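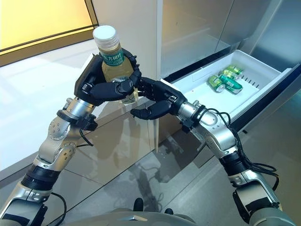
Una botella de té ante el cajón abierto de un frigorífico de acero inoxidable.

La residencia Dalleo de Trujillo estrena frigoríficos con cajón para bebidas

Sábado 15 de diciembre

La residencia de estudiantes Dalleo, en Trujillo, ha terminado la renovación de los frigoríficos de sus cocinas compartidas. Los 32 aparatos nuevos están repartidos por igual entre las cuatro plantas del edificio y sustituyen a los que funcionaban desde la apertura del centro. Son de acero inoxidable y llevan cajones extraíbles, uno de ellos reservado a las bebidas.

El suministro y el montaje han corrido a cargo de la empresa Kastach, que facturó 1.188 euros por unidad, con la retirada de los equipos viejos incluida. Los trabajos se hicieron planta por planta, de modo que siempre hubo cocinas disponibles. La última entrega se retrasó unos días por un problema con las puertas de dos aparatos, que hubo que cambiar de lado para que abrieran hacia la encimera.

La falta de sitio para las botellas era la queja más repetida en la encuesta que la dirección pasó en mayo a los 200 residentes. En los frigoríficos antiguos, las de medio litro acababan tumbadas en las baldas, encima de la comida de otros, y las de mayor tamaño no cabían en la puerta. Varios estudiantes pedían también que se separaran los refrescos, el agua y el té embotellado de los alimentos frescos.

Con el reparto nuevo, las baldas quedan para recipientes cerrados, la fruta y la verdura van en el cajón inferior y las bebidas, en el suyo. Cada botella debe llevar el número de habitación escrito en el tapón o en una etiqueta. Las que estén abiertas se guardan de pie y con el tapón bien cerrado. No se admiten latas empezadas ni vasos.

Las normas están colgadas en la puerta de cada cocina, en español y en inglés, y se añadirá una versión en chino cuando termine el periodo de exámenes. La limpieza general se hará los viernes por la mañana. Lo que no tenga número de habitación se dejará un día en la mesa de la entrada y después se retirará.

Los frigoríficos antiguos que seguían en buen estado se han cedido a la asociación vecinal Kiritz, que los usará en su local y en el almacén donde guarda los alimentos donados. La dirección de la residencia prevé cambiar también los congeladores, aunque todavía no ha fijado fecha ni presupuesto. Las incidencias con los aparatos nuevos se pueden comunicar en recepción.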